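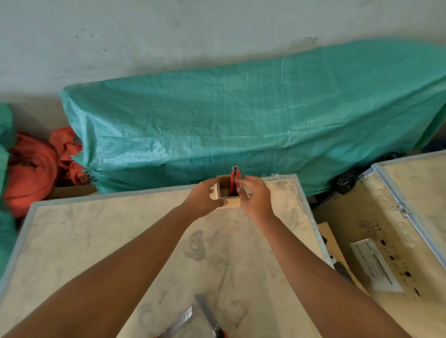 Camine wanted to know why the quote lists unpacking as a separate line, when the robot cell is already priced as delivered.

Delivered means to your floor. Opening crates and checking parts is labor, and Lidex bills it by the hour.

**Can our own people do it?**
Yes. Plan for 9 hours and keep the packing list — claims need it.

**How much should we set aside beyond the cell itself?**
Put $2000 toward hand tools, anchors and small fittings. Guarding is quoted separately.

**When is payment due?**
Half with the order, half after the test run. For a May start, order 88 days ahead.

**Do you take crates back?**
Only from the Bravanska warehouse. The fee is $100 per crate.

Prices checked 02/03/2019.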